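We use cookies to improve your visit. By continuing you accept our cookie policy.

Wednesday, October 20, 2021

Rain again, and I came early to the cell. Yesterday the left fingertip moved when I pushed it with my thumb, so today I took both tips off and cleaned the seats. One of the screws had lost its thread. Kátia Amaral found me four new ones in the Ochoa drawer, where I never would have looked. She also told me that my torque notes from September are impossible to read, and she is right.

After lunch I put the teal tray back under the gripper and went again through the opening and closing with the toy food. The counter has lost more of its paint, but I don't want to change it before the Huramska people visit.

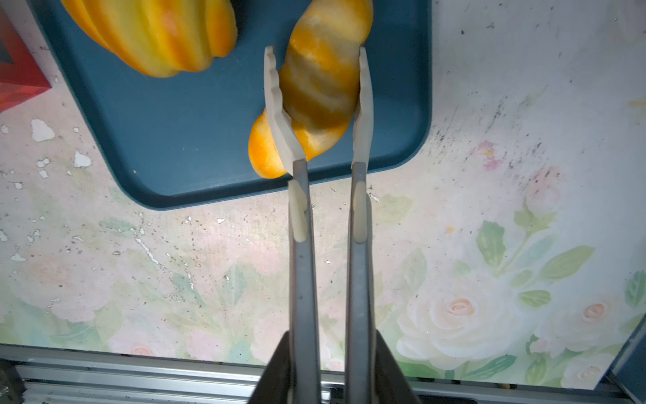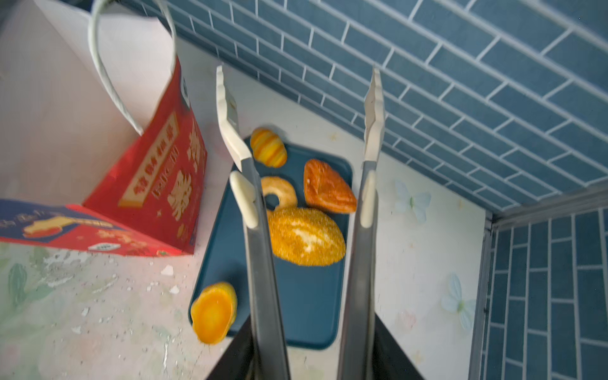 Teal tray, both tips back on.

The counter on the Arkus controller says 2677 cycles since the last service. I wanted to grease at 600 and I forgot, so I wrote it on the cabinet door with a thick marker. The cable at the wrist is still too tight when the arm turns fully - I must give it a bit more length tomorrow, and check the clamp also.

I stayed until the last bus. My hands smell of cleaning alcohol and I have still not answered Clelletti about the spare pads. They want 58 for a pair, without shipping.

Recent entries
A noise in the second joint
Waiting for the Clelletti parcel
How I label my cables
Sunday without tools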